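Lonach Cottage, pre-guest safety check
Done 5/16/26, my notes in the comments
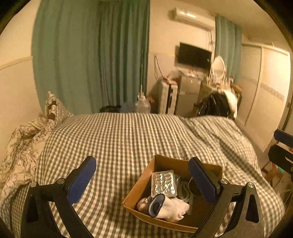 Pills and socks in an open cardboard box, on the bed.

I do this walk-through before each lot of guests and again in November when the fire season gets going. The cottage sleeps 4, so I check everything as if there'll be a full house with kids.

1. Smoke alarms: PASS
Comments: Pressed the test button on both and nearly fell off the stepladder at the second one (it is LOUD). The hallway one has gone a bit yellow but the date on the back is still good. I gave them a vacuum while I was up there, plenty of fluff.

2. Medicines out of reach: NEEDS WORK
Comments: A foil blister pack of pills in an open box is exactly the sort of thing a toddler heads for. All medicines are to go in the high bathroom cupboard with the child latch on. I've added a line to the welcome folder asking guests to do the same with theirs. The latch itself is stiff but it holds.

3. Power points and cords: PASS, mostly
Comments: No scorch marks, no wobbly plates. I did chuck out the old double adaptor behind the telly, which I've been meaning to do for ages. The Nosten power board has its own cut-out switch, so that one stays. Still no good spot for charging phones in the back bedroom!

4. Heater: PASS
Comments: Ran it for a good while with the door shut. No smell, no rattling. The little 2000 watt one only ever goes straight into the wall, never into a board, and I've put a sticker on the plug saying so. Keep a metre clear of the curtains, please.

5. Hot water: FAIL, then PASS
Comments: Came out of the bathroom tap far too hot for my liking, so I rang Prandunard Plumbing and they adjusted the mixing valve the same afternoon. I want 38 degrees for the kids' bath and the thermometer on the string now lives beside the tub.

6. Steps and deck: NEEDS WORK
Comments: 2 boards near the barbecue have gone spongy. I've got a big pot plant sitting over them for now (not pretty) and the timber's on order from Samarakoon Hardware. The handrail is solid, I leaned my whole weight on it.

7. Blind cords: PASS
Comments: All cleated up high. The one in the kitchen keeps slipping off its cleat, so give it an extra turn.

8. Fire blanket and extinguisher: PASS
Comments: Blanket's on its hook beside the fridge, needle's in the green. Tag is current.

Still to do: deck boards, cupboard sign, new batteries for the torch by the back door.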